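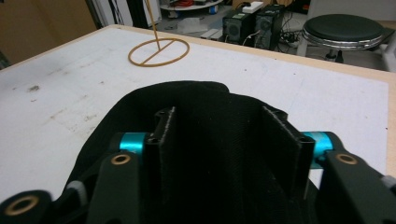 Exposure for the black cloth bindings has to be set separately from exposure for the leaves, and I would now write that into the procedure for the Monness volumes before anyone starts on the second shelf. The meter averages whatever fills its area, so an open book of pale paper comes out grey and a dark cover comes out washed. The awkward case is both together. Take the picture at the top: matt black cloth with soft folds in it, over a large white tabletop, with two small pieces of bright teal on either side. Expose for the table and the folds are at the mercy of the bottom end of the scale; expose for the folds and the table clips. The teal is useful as a reminder that a strong colour will show a channel clipping before the overall histogram does, so please turn on the separate red, green and blue display and leave it on.

Replies to Tassanee's points below, in her order. I have trimmed the part about the room booking.

On Tue 8 June, Tassanee Sombatkul wrote:

> I have been through the first batch from Monness and have a few
> questions before we carry on. Sorry for the length.
>
> 1. The boards of the cloth-bound volumes look quite different from
> one file to the next. Volume 4 is nearly brown, volume 5 is a
> proper black, volume 6 has a sort of haze over it. They are
> the same cloth on the shelf, I checked. Is it the lights or us?

Some of each. The brown in volume 4 is a white balance fault. The camera was on automatic and there was nothing neutral in view when the cover was taken, only cloth and the red spine label, so it guessed. Volume 5 was taken with the balance fixed from the grey card. All covers should be done that way, with one card exposure at the start of each session and another whenever a lamp is moved or replaced.

The haze on volume 6 is flare. The cover was taken lying on the white board, and the board was left full size around it. A lens scatters a small part of all the light that reaches it across the whole image, and a wide area of white gives it a lot to scatter. In the pale parts it makes no difference you could measure. In the blacks it does, and they lift. Slide the dark card under the volume and let it show on all four sides, then hold the exposure where it was. Do not correct the haze afterwards with the black point slider. It looks better and it destroys the relation between the patch chart and the cloth.

> 2. Should we be using the polarising sheets on the leaves as well?
> Samran says yes, Nhi says no, and the notes only mention them for
> covers.

Nhi Ông is right for the plain leaves. Iron gall ink on uncoated paper has very little surface shine, and the sheets cost you nearly two stops, or a bit more once you count the filter on the lens. You would pay for that with a longer shutter time on a floor that moves when the door shuts. Samran Wiriya is right for the folded plans in the back of the later volumes, which have been varnished at some date and throw a white patch from either lamp. So: leaves without, plans with, covers with. If a leaf has a varnished slip pasted to it, take it twice and give the second one the suffix p.

Remember to cross the filter on the lens against the sheets by looking at a shiny object, not by the mark on the ring. The mark has slipped. A steel ruler will do, or the ball bearing in the lid of the Ollero box.

> 3. The leaf count. My total for the first volume is 277 and the
> old typed list has 19 fewer. I have counted again with the same
> result. Which do we put in the record?

Yours, with the old figure in the notes field. I have compared the typed list with the volume and the difference is the blank leaves at the end, which whoever typed it did not consider worth listing. We do image blanks. A missing blank in the file set cannot be told from a missing written leaf, and someone will have to go back to the shelf to find out.

Please keep the foliation in pencil as you find it, including the places where it jumps. If a number is used on two leaves, they are a and b. Do not renumber to make it agree with the total.

> 4. The files in the second folder seem to be darker at the outer
> edges, mainly the left. It is slight but once you have seen it you
> can't stop seeing it.

Yes. I measured the empty-board exposure from that folder and the left side is darker than the centre by well over what we allow. The lamps were not at equal distances. Measure from the centre of the board to the front of each lamp with the tape, not by the feet of the stands, which splay. The angle should be near 45 degrees on both sides, and lower than that for nothing except the blind stamping on the covers, where a raking light from one side is wanted and should be noted as such.

Once the lamps are even there will still be a little fall-off towards the corners from the lens itself. That part can be divided out, using the exposure of the empty board taken at the same aperture and focus. It only works if the board was clean and if it filled the view. The one from March has a cup ring on it and should not be used for anything. I have moved it out of the folder.

> 5. Ruaridh, you said in the meeting that the tolerances would be
> circulated. I can't find them. Could you post them again, or post
> them?

Post them, I'm afraid. For the chart patches, per session:

White patch: all three channels within 2 of each other in the eight-bit preview.
Darkest patch: 33 or below in every channel, without polarisers.
Empty board: corners compared with centre before correction, logged, no pass or fail yet.
Focus: checked at full size on the chart in the centre and at one corner. If the book is thicker than the chart support, raise the support.

The figures apply to our own preview settings, with the tone curve at default. They have no meaning for files made with another curve, so please do not carry them over to the Rojanasak papers, which were done on a flatbed and have their own sheet.

> 6. Prapai asks whether we keep the raw files after the TIFFs are
> made. We are getting short of room on the grey disk.

Keep them for now. Prapai Pongsiri is quite right that it doubles the storage, near enough, but if the white balance on volume 4 can be put right without getting the book out again, it will be from the raw file. I suggest the raw files go once a volume has been passed and both copies of the TIFFs have verified against their checksums. The Farnness copy counts as the second copy only after it has been read back at that end. A copy that finished without an error message has not been verified, it has been copied.

The grey disk can be relieved at once by deleting the folder called test_old2. There is nothing in it but my own trials with the first lens.

> 7. Last one. Do the redone covers overwrite the first ones or do we
> keep both?

Overwrite, before a volume is passed. Afterwards, never: add a version number to the name and say in the log who did it and what was changed. I know volumes 5 and 6 are already marked as passed in the log. I did that, too early, and have taken the mark off both.

For the next session, then: volumes 4 and 6, covers only, card first, dark surround, sheets on. Volume 5 can stand. The leaves of all three are acceptable on colour and need not be touched, apart from folio 12 verso of volume 6, where the corner has been turned up by the glass. Flatten it with the bone folder through a piece of silicone paper and take that opening again.

One thing I have not settled is the scale bar. At present it lies on the board, and for a thick volume that puts it a good way below the page, so it reads small against the page and any measurement taken from the file will be too large. I would prefer to lay it on a block at page height. The blocks we have are bare pine and show up yellow in the corner of the file. If anyone has a set of neutral grey ones, or can paint some with a dead flat paint, I will supply the heights.

Ruaridh Drummond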